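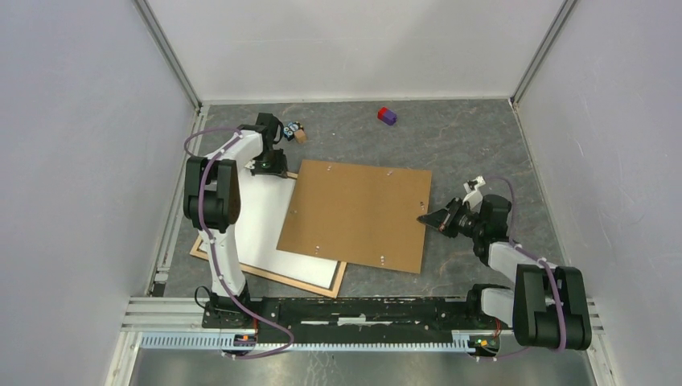 How far apart should the two arms be on the rail?
Far enough that the grippers can meet over the middle of the floor while the shoulders stay clear of each other at full swing. On the Prilance bench build that works out to a base spacing of 659 mm, measured centre to centre.

Section 6 - Mounting and cabling a second arm

This section assumes you have finished the enclosure, the rail is bolted down and one arm is already running. If you are building in a shared workshop, book the bench for a full evening. You will need it.

You will need:
The second arm and its base clamp
Hex keys, metric
A steel rule or tape longer than the rail
Reusable cable ties, hook-and-loop type
A Dresitz power splitter, or two separate supplies
A laptop with the Nyarko control software installed

CAUTION: Switch off and unplug both supplies before you touch a connector. An arm that loses power drops under its own weight. Hold it by the upper link, or park it folded first.

Fitting the arm

1. Fold the first arm back to its park position and turn off the power at the wall.

2. Mark the centre of the first base on the rail with masking tape. Measure 659 mm along and put down a second piece of tape.

3. Slide the second base onto the rail and line it up with the tape. Leave the clamp screws loose enough that the base still moves by hand.

4. Swing both arms slowly through their range by hand. Check the shoulder joints, then the wrists, then the grippers. If anything touches a wall or the other arm, move the base outward a little and try again.

5. Tighten the clamp screws a quarter turn each, working from side to side until they are firm. Do not use a power driver. The rail threads are aluminum in the Jernau kit and they strip easily.

Note: If you move the base after this point, write the new spacing on the tape. The software asks for it in step 12.

Running the cable

6. Start at the wrist and work back toward the base. Leave a loop at every joint big enough that the cable stays slack with the joint bent all the way over.

7. Tie the cable to the links only, never across a joint. Two ties per link is plenty.

8. Leave a generous loop at the shoulder. It looks untidy and it can sag below the base, but a tight run will pull the plug out of the board the first time the arm reaches for the back wall.

9. Plug the cable into the controller board for that arm. Keep left to left and right to right. Swapping them does no damage, but the wrong arm will move and that can be a nasty surprise.

CAUTION: Keep loops out of the other arm's path. Check this again with both grippers reaching to the centre.

First power-up

10. Clear the floor of tools and spare fasteners. Loose screws on a work panel are easy to miss and will jam a finger joint.

11. Turn on the supply for the first arm, wait for its board to settle, then turn on the second.

12. Open the Nyarko software, choose Add Arm and enter the base spacing in millimetres. The default port for the second arm is 2867. Change it only if something else on your network is using it.

13. Set the speed limit to 6 per cent and jog each joint on its own. Keep one hand on the power switch.

14. Run the meeting test. Both grippers travel to the centre of the floor and stop 41 mm apart. Measure the gap with the rule. If it is out by more than a couple of millimetres, go back to step 2 and check the spacing before changing anything in the software.

Note: Repeat the meeting test whenever the bench has been moved - even a short trip across the shop can shift a clamp.

Page last revised September 16, 2021. Calibration of the wrist cameras is covered in the next section.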